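Gray walls with a light blue floor – too cold?

Sisico
March 19, 2019
We must choose the wall color for our hallway before September. I like slate gray, but I fear it becomes sad together with a blue floor. This render has almost the same colors.
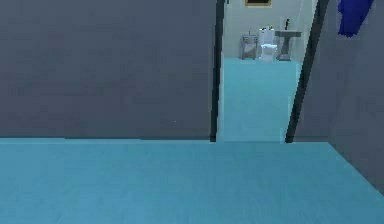 Reply 1 – Diltano
Too cold for me. I painted mine gray and after 2 winters I painted it again, in cream.

Reply 2 – Sundus
I do not agree with Diltano. Gray is calm, it only needs warm lamps. A bit of strong blue is also nice: 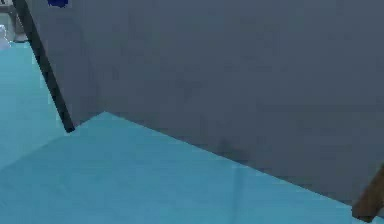
Gray surface, small blue patch at the top

Reply 3 – Diltano
Lamps will not help a hallway with no window.

Reply 4 – Sisico
There is one window, but it is small. Thank you both, I will buy a test can and paint one corner first.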